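Ticket: Results import stops at 2,348 of 3,000 candidate records
Product: Ciltano Exams Manager
Customer: Flemwood Examinations Office
Opened by: Yetunde Onuoha
Assigned to: Kelechi Olaniyan
Priority: High
Status: Resolved

Yetunde Onuoha, 8:42 a.m.
January results file from the Oyewole marking system will not load in full. The file holds 3,000 candidate rows. Import ends at 2,348 with "Batch closed" and no error code. Tried twice, same count. Results go to schools this month.

Kelechi Olaniyan, 9:15 a.m.
Please send the import log and the header row of the file. Do not publish the partial batch. Which release are you on, and did anyone change the center list after entries closed?

Yetunde Onuoha, 9:31 a.m.
Log and header sent by email. Release 5. Asabe Mohammed merged two centers in December after one school closed.

Attachments (2)

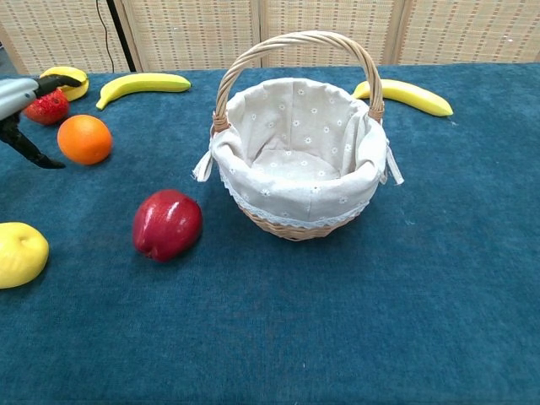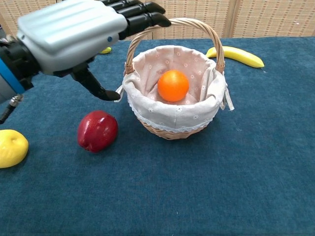 Kelechi Olaniyan, 10:20 a.m.
Log received. Row 2,349 is the first candidate under the retired center number. The importer looks up the center, gets an inactive record, and closes the batch without writing to the error table. There are 226 rows with that number. The rows after them are fine but were never read.

Steps:
1. Roll back the partial batch (Admin, Imports, Undo last).
2. Open the retired center and set Successor to the merged center.
3. Tick "Accept results for successor."
4. Run the import again with validation on.

Yetunde Onuoha, 10:58 a.m.
Step 2 fails. The Successor field is grayed out for my account.

Kelechi Olaniyan, 11:04 a.m.
It needs the Center Admin role. Who holds it at your office?

Yetunde Onuoha, 11:10 a.m.
Salma Abou Zeid. She has set it now. Rerunning.

Yetunde Onuoha, 11:37 a.m.
3,000 read, 3,000 written, 0 rejected. Spot check of grades against the marking system matches for both old centers. Certificates preview shows the merged center name.

Kelechi Olaniyan, 11:45 a.m.
Good. Missing error code logged as a defect and passed to Somtochukwu Ekpo in development. Until it is fixed, set Successor before importing whenever a center is retired mid-series. Closing this ticket.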